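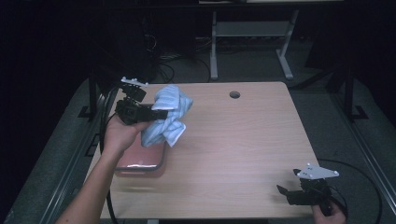
Iker Cabello writes that the hardness setting in my last post was wrong, that the controller wants grains per gallon and I had worked out the whole schedule as if it took milligrams per liter, and that the softener must therefore be regenerating far too often. He also asks why I trust the counter on the control head at all when there is a perfectly good water meter at the street.

The first point is half right. The controller does want grains. I had entered grains, but the table I published was in milligrams per liter with no unit at the top of the column, so anybody following along would have come to the same conclusion he did. The table now has a unit. The second point took me most of November to answer properly, and what follows is the answer.

The setup, for anyone who skipped the earlier posts. The house is in Emar, on town water, with three people in it. The softener is a Hendov single-tank unit with a metered control valve, installed by the previous owners and left on factory settings as far as I can tell. Town water comes in at 200 mg/L as calcium carbonate by my own titration. To get to grains per gallon you divide by 17.1, and the valve only accepts whole numbers, so you round up. There is a trace of iron, too low for my test strips to resolve, and I have not added anything for it.

A metered valve works by subtraction. It knows the capacity of the resin bed, or believes it does, and it knows the hardness you typed in. Capacity divided by hardness gives the gallons it can treat before the bed is spent. It holds back a reserve for the rest of the day, counts down as water passes the turbine, and when the remainder reaches the reserve it schedules a regeneration for the early morning. Every part of this depends on the turbine reading correctly. If the turbine under-reads, the bed is exhausted before the valve thinks it is, and hard water gets through to the house. If it over-reads, you waste salt.

So, the turbine. The street meter can't be compared directly with the valve, because the hose bibs and the kitchen cold tap are upstream of the softener. This is the normal way to plumb it, and it's the answer to Iker's question. What I could do was put a second meter in series with the softener and read both. I used an Imon pulse meter with brass unions, fitted on the inlet side after the bypass, with a straight run of pipe ahead of it as the instructions require. It went in on a Wednesday evening and leaked at one union until I replaced the washer.

Over the test period the Imon logged 3,384 gallons. The valve's own total was lower by 3 percent. I had expected worse from a plastic turbine of unknown age. The difference was not constant over the day, though. At shower and laundry flow rates the two agreed so closely that I could not separate them from reading error. The shortfall came almost entirely from very low flows: a toilet fill valve in the last part of its travel, the ice maker, a faucet left at a thin stream while someone brushes their teeth. A turbine has a starting threshold, and below it water passes the blades without turning them.

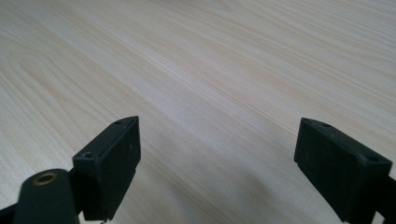

The Imon has a threshold too, of course, and it would be a mistake to treat it as a standard. I checked it at one low flow rate by running a laundry sink tap into a graduated pail and timing the fill. It read slightly under the pail, which means the true shortfall on the valve is larger than the figure above. I don't have the equipment to say how much larger. The pail graduations are molded plastic and I checked them by weight on a kitchen scale, one gallon at a time, and the top mark was off enough that I stopped using it.

What to do about an under-reading turbine is simple enough. You can clean it, you can replace it, or you can compensate in the hardness setting. I pulled it and found a light tan film on the blades and nothing else, no resin beads and no grit. It went back in after a soak in citric acid and a rinse. The low-flow threshold improved by an amount I would not want to defend in front of anyone. Raising the hardness setting by a single grain covers the error with plenty to spare, and I had already rounded up once, so for now I've left it alone.

The thing that does matter more than any of this is the salt dose. The factory setting on the Hendov is a heavy one. A heavy dose recovers nearly all of the resin capacity, but the last part of that recovery is expensive: the grains regained per pound of salt fall off steadily as the dose goes up. A lighter dose gives a smaller usable capacity and more frequent regenerations, and the total salt per month still comes out lower. The cost is rinse water, a little more hardness leakage between cycles, and more wear on the valve seals.

If you change the dose you must also change the capacity number. They are separate menu items and the valve does not connect them. I suspect many softeners that "stopped working" after someone economized on salt are simply counting down from a capacity the bed no longer has.

The other change was the brine refill time. The refill is controlled by a small flow button in the line, and the valve assumes the rated flow through it. I measured mine by letting it refill into the same pail, and it was low. There was a flake of something in the orifice. With that cleared, the refill volume matched the chart and the brine level went back to where the old pencil mark on the tank wall says it should be.

Next I want hardness readings at the end of each cycle, just before regeneration, to see whether the reserve is set sensibly. Tejada sells a drop kit with a finer step than the one I have been using and I've ordered it. Iker has asked for the raw log from the Imon as well. I'll post it once I have fixed the timestamps, which are off by an hour for the first part of the file where I forgot the clock change.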